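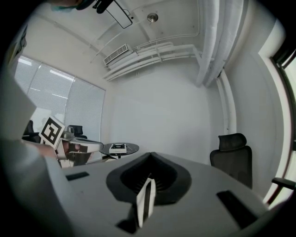 Photo: Marcelino Lacerda

Why Did Soldiers Dig Trenches?
03/01/2024
By Noemi Szabo

In World War I, armies had machine guns that could fire very fast. Standing in an open field was deadly, so soldiers dug long ditches called trenches and lived in them.

Trenches were often dug in zigzags. If a shell landed in one part, the bends helped protect soldiers in the next.

Life there was hard. Rain filled the bottom with mud — and rats came looking for food. The land between the two sides was called no man's land.

More for young readers
What Was Rationing?
How Pigeons Carried Messages

© 2024 Lundoseck | Contact | Back to top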